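Drolmont Open Day, Flistton

Skatine opened its Flistton lab on Thursday, December 2, 2021, and I paid the $2 for parking and went in. I wanted to see how close a machine is to clearing a counter.

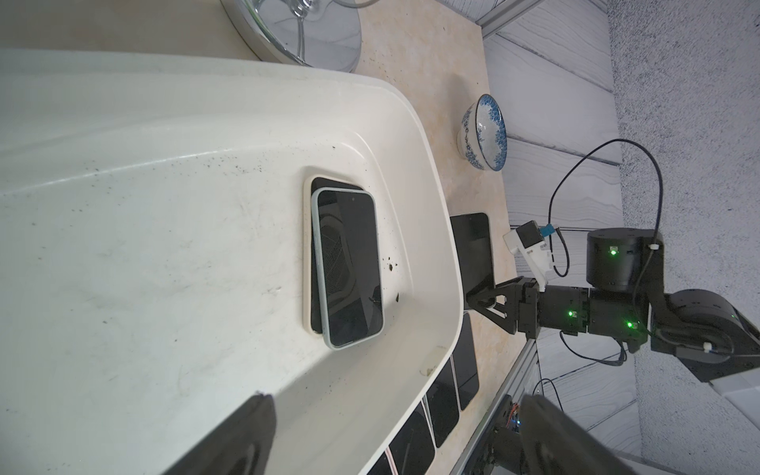 Sorting is a dull job in any repair shop. The one I worked in took in 50 phones on a busy day, and someone had to empty each bin by hand. At Skatine the job is a white tray with phones in it and more phones in a row along its rim. Crumbs in the tray are left alone.

The bin is the harder part, with the phones leaning on each other.

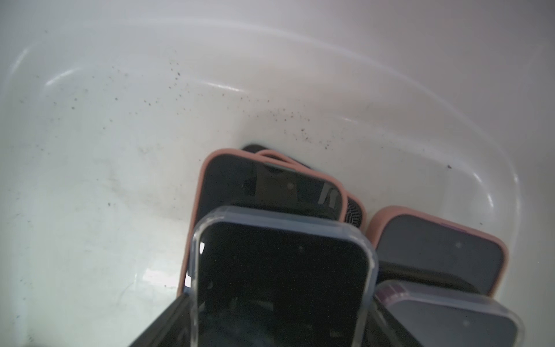

Phones on edge in the bin, pink and clear cases.

A soft case gives a gripper something to hold. Bare glass is less forgiving, and I would not hand over my own phone yet.
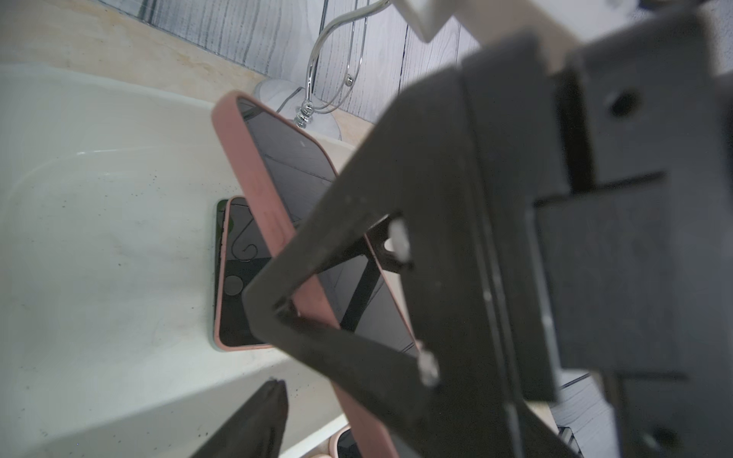

Conall Geraghty thought I was being too strict, and said a shop would put up with a slow machine if it worked through the night.

The Drummond room next door had a talk on dishes, which I skipped.

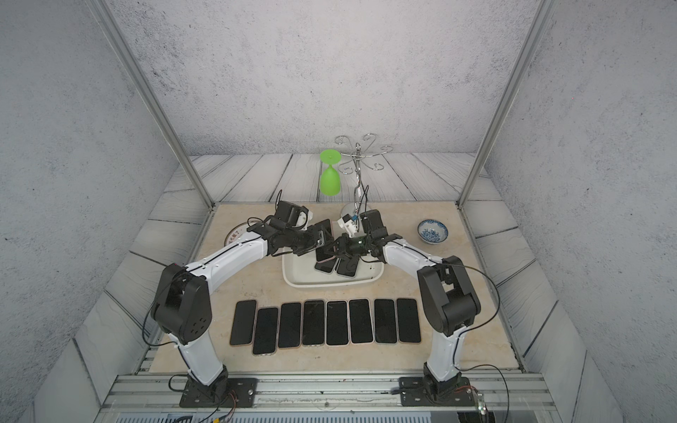 Can you buy one for the house yet? Not from Skatine, which sells only to shops for now.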